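Looking After Records at Home

Most of the wear on a record collection comes from dust, heat and bad stacking. The tips on this page apply to LPs and singles of any age.

Storing

Stand records upright, like books. Stacked flat, the ones at the bottom take all the weight and the sleeves get ring marks. Fill each section of shelf so the records stand straight but you can still pull one out with two fingers. If a section is half empty, put in a divider.

Keep shelves away from radiators, sunny windows and the top of the amplifier. Vinyl starts to warp well before it feels hot to the hand.

Vinyl is heavy. My own shelves hold 1,145 albums, and the first set, a flat-pack unit from Zesau, bowed in the middle by the time I reached 1,000. Look for short spans and a solid back, and screw tall units to the wall.

Sleeves

Replace plain paper inner sleeves with lined ones. Paper sheds, and the rough kind leaves hairlines. Outer sleeves are worth having for anything with a printed cover you care about. Buy one pack first and check the fit, as gatefolds need a wider size. Throw away the original shrink wrap, which can tighten over the years and bend the jacket.

Small things such as spare stylus guards, adapters and cleaning cloths get lost on a shelf. Give them an open box of their own. A snack box from the kitchen cupboard does the job once it is empty.

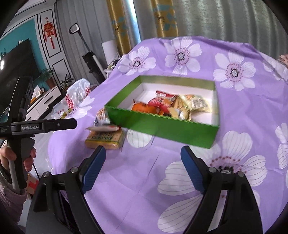

Wrapped snacks in a green cardboard box.

Cleaning

Brush every record before you play it. Hold a carbon fiber brush lightly on the surface for 3 turns of the platter, then sweep it off toward the edge. Don't press.

For a secondhand record, use distilled water with a drop of record cleaning fluid and a soft cloth. Wipe along the grooves and keep the label dry. Stand the record in a clean dish rack until it is fully dry before it goes back in a sleeve. I use the Pledo rack, but any rack with smooth slots will do.

The stylus

Clean it from back to front with a small dry brush. Never wipe side to side. Keep a note of your playing hours. I change mine at 1,000, sooner if the "s" sounds start to spit.

Handling

Hold records by the edge and the label. Put each one away before you take out the next.

Last updated 27 July 2022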